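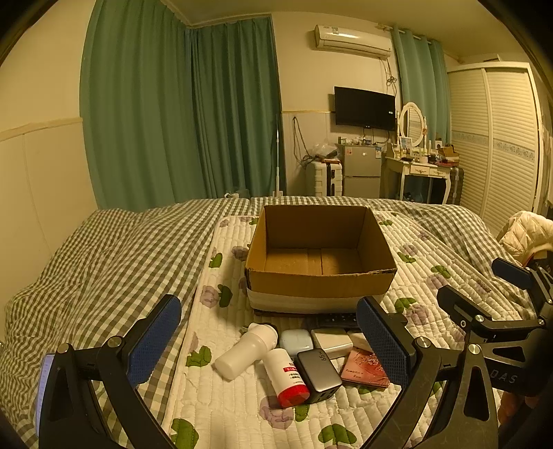
Attachment 1: open box and the items on the bed, before packing

Ticket: Box too small / packing list does not match
Product: Plerneck moving box, size 2
Opened: 2023-12-03
Status: Waiting for customer

Customer wrote:
Hello. I bought the Plerneck box in your Hulon shop in July and kept it flat until now. I want to send my small things to Kan, so I put the box on the bed and placed the items next to it. You can see two bottles, the earbuds case, the power bank, the 65W charger, the small pinkish box, the little booklet with the pink-red pattern and the remote control. The box is the brown one, open.

My problem is the label form. It asks me to choose one content group only, and it refuses the parcel when I choose "mixed". The message is "Error 400, group not allowed". I tried it 3 times, also from another browser.

Support wrote:
Thank you for the clear message. Please try these steps and write the result under each one.

1. Take the power bank out of the list and save the form again.
Result: the error is gone, the form goes to the next page.

2. Add the two bottles as "liquid, closed" and write the volume of the bigger one.
Result: I wrote 600 ml. The form accepted it, but now the price field is empty.

3. Log out from Fullulent, log in again and open the saved form.
Result: the price is there. The earbuds case is missing in the list, so I added it again by hand.

Support wrote:
Then the power bank is the reason for the error. The form does not allow it together with liquids. Please make a second form for it, with the group "battery". Do you wish to send the earbuds case in the same parcel as the power bank? It has a battery too.

Customer wrote:
I understand. I have no second box at the moment. Is a padded envelope allowed for these two, or must it be a box? I will not close the first one before your answer.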